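Small Kitchens Board > Counters, Cabinets & Clutter
Thread: What gets to live on your counter? (toaster AND toaster oven household)

dolan_deirdre
Started this thread in February 2019

Hello all, long-time reader, and I think this is only my second post, so be gentle with me. We moved into the Drorbridge house in August and I have been fighting with the kitchen counter ever since. It's one straight run of white marble-look with gray veins, and then a corner that's no use to anyone, and that's it. Behind it is the mosaic tile the last owners put up, little shiny squares in teal and blue and gray, which I was all set to hate and have come to love. It cheers me up on a dark morning.

My trouble is that everything we own wants to be on that counter. My husband is a toast person and I am a toaster oven person, and after nineteen years of marriage neither one of us is going to be converted, so we have both. Then there's the kettle. Then there's the row along the back wall, which started out as a jar of wooden spoons and has been growing ever since like something in a garden. I keep the cutting board out in the middle because if it goes in a cabinet I end up slicing things on a dinner plate.
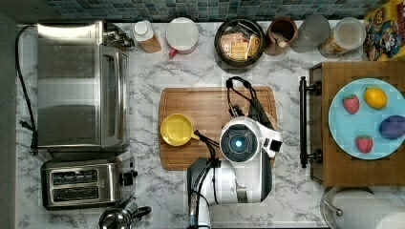 The toaster oven is the part I go back and forth on. It takes up the whole left end, and I keep reading that you should put away anything you don't use daily. Well, I do use it daily! I warm rolls in it, I do a potato in it, I do one lonely chicken thigh in it when he's out at choir. But my sister-in-law came to stay and the first words out of her mouth in the kitchen were "you have two toasters," and it has been bothering me ever since.

So I suppose I have two questions. Would you keep both? And what would you do about the back row? I have a mug there, the bowl of little packets, the spoon jar, a glass jar, a canister, and the cereal at the far end because there's no cabinet shelf tall enough for the box. I'd love to see more of those tiles.

Thank you in advance, and sorry this got so long.

Deirdre

----------

orsi_j
Reply

Hi Deirdre, and welcome to posting! I'm going to disagree with your sister-in-law straight away. A toaster and a toaster oven are two different things, and anybody who has waited on a toaster oven to do two slices while the eggs get cold knows it. Keep both.

What I would change is how you have them lined up. I see you've got the toaster right in front of the toaster oven, toward the edge, with the kettle in front of that, so the whole left side is a little parade of stainless steel. It looks tidy enough, but every time you want the oven you're reaching over something. Could the slim toaster go in that corner you say is no use to anyone? Mine lives in a corner and has for years. The corner is bad for chopping and bad for mixing but a toaster doesn't mind.

Also I'm a bit jealous of that tile. Ours is beige.

Orsolya

----------

bulico_kitchen
Reply

I'll be the grump. Get rid of the toaster. We had both in our old place in Pasberg, which had a counter maybe half of yours, and I made my case to the family that the toaster oven does toast and the toaster does not do chicken thighs. There was grumbling for about two weeks. Then one morning I noticed that the grumbling had stopped, and we've never gone back.

I know people are attached to them. My wife still looks at them in stores. But a counter is for working on, and I'd take twelve inches of empty counter over a second way of browning bread any day of the week.

Agree with the person above on the tile.

----------

dolan_deirdre
Reply

Orsolya, the corner! I have been treating that corner as if it were haunted. The only thing is the outlet, which is over at the left, so I would need to see how far the cord reaches. I'll measure tonight.

bulico, I read your post out loud at dinner and was told in no uncertain terms that the toaster is staying. I admire your courage, though.

----------

Ildiko_V
Reply

Before anybody moves anything, please think about the heat. I don't mean to be the worrier on the board (I am, a bit) but a toaster oven gets hot on top and on the sides, and I wouldn't want another appliance or its cord pushed up against it. Have a look in the booklet for how much room it wants. If you've lost the booklet, and who hasn't, the manufacturer usually has it online. And please don't anyone start storing baking sheets on top of it. I did that for a whole winter, with a plastic spatula lying on them, and I can still smell it.

As for the cord, I'd leave the toaster where it already reaches before I'd run an extension along the back of a counter where people are pouring kettles.

On the back row, my rule is that a thing has to be used standing in that spot. Wooden spoons, yes. Tea bags, yes if the kettle is close by. Cereal, no. You don't eat cereal standing at the cutting board. Or maybe you do, I won't judge!

Ildikó Vörös

----------

chutima_n
Reply

Oh, I do eat cereal standing at the cutting board, so now I feel seen, haha.

Deirdre, your counter is really not bad. I think when we look at our own kitchens we only see the stuff, and when other people look they see the nice board and the pretty wall. I love the little yellow pan, too. Does it live out on the board or were you about to cook something? I have a small saucepan about that size that I use for one egg, or melting butter, or the end of the soup, and I gave up putting it away because it's back out in an hour.

For the row at the back, what helped me was a tray. I was very doubtful, because it seemed like one more object, and my mother said exactly that, "now you have the clutter and also a tray." But when it's time to wipe down you lift one thing instead of seven, and so you really do it. I put the tea, the sugar and the honey on mine. The spoon jar stays off because it's heavy, and I keep it nearest the stove.

Chutima Nakpan

----------

dolan_deirdre
Reply

Chutima, you have me exactly. The yellow pan is my favorite thing in the kitchen and it spends its life on that board. It's the right size for heating up milk. I've stopped pretending it has a home in the cabinet.

I like the tray idea very much. I'd worry about finding one narrow enough, as I don't want it creeping forward onto the working part.

Ildikó, thank you, I hadn't thought about the heat at all. I've found the booklet, in the drawer with the birthday candles, naturally.

----------

mahrous_y
Reply

Coming in on the cereal, because I feel strongly about cereal. The box is the problem. Those boxes are tall and loud, they lean, and your eye goes straight to them past all that lovely blue tile. You've already got a clear canister back there, so get one more in the same style and pour the cereal in. My kids complained that they missed the cartoons on the box, so I kept the front panel for them to read at breakfast, and that was the end of it.

I know some people say decanting is a silly fashion, and I used to be one of them. I wouldn't do it with flour or rice, I can't be bothered and the bags go in the cabinet anyhow. But for the one thing that's out all day, I think it's worth the trouble.

Yatziri Gallegos

----------

bulico_kitchen
Reply

Respectfully, decanting cereal is how you end up eating stale cereal. No date, no label, and somebody always pours the new on top of the old. Put the box on top of the fridge, where cereal boxes have lived since the beginning of time.

----------

mahrous_y
Reply

The top of my fridge is where things go to be forgotten, bulico. I found a bag of marshmallows up there that had turned into one marshmallow.

You finish the old before you pour the new. And you can put a piece of tape on the bottom with the date. I do see your point if it's a household that goes through a box slowly, but in ours it barely has time to get stale.

----------

orsi_j
Reply

I'm with bulico on this one, which surprises me after the toaster business. Although in my house it's the top of the fridge only because I'm the tall one and I can ration it.

Deirdre, about the tray, look at the ones sold for bathrooms. They're meant for the back of a sink, so they're long and skinny, and they wipe clean. I got mine for a couple of dollars at a yard sale and it has held vinegar and oil ever since.

----------

Ildiko_V
Reply

A bathroom tray is a very good idea. I'd just make sure it has a bit of a lip, so if the honey drips it stays in the tray. On a light counter you'll see every ring, too, so you'll be glad of it. Mine is a light one and a tea ring sat there overnight once and took me a good deal of baking soda and patience to get up. I don't know what yours is made of, so do try any cleaner on a hidden spot first, especially if it's real stone. No vinegar on real marble, please.

----------

dolan_deirdre
Reply

Well, I've had a busy weekend, so I thought I'd come back and tell you all where things stand, because I always wonder when people don't.

The toaster stayed put. The cord doesn't reach the corner, it's short by the length of my hand, and after what Ildikó said I wasn't going to string an extension along there. But I did move the kettle into the corner, as it only has to be near the outlet when it's boiling, and I've pulled the toaster a little farther away from the oven. I asked my husband what he thought and he said "what's different?" so I believe we can call that peace.

The mug has gone back to the cabinet with its brothers and sisters. The packets are staying in their bowl. I went through them and found some that had come with us from the last house, and one kind that neither of us remembers buying, so the bowl is a good deal lower now.

I haven't found a tray yet. There's a secondhand place out past the Pasberg road that I'm going to try, and I'll look in the bathroom section as Orsolya says.

The cereal I'm still thinking over. It's on the fridge for now, and I've already had to get the step stool twice.

----------

chutima_n
Reply

It sounds lovely, Deirdre! Please post when you find your tray. And I hope the yellow pan kept its spot?

----------

dolan_deirdre
Reply

It did! It has milk in it right now, so I'd better go and see to it.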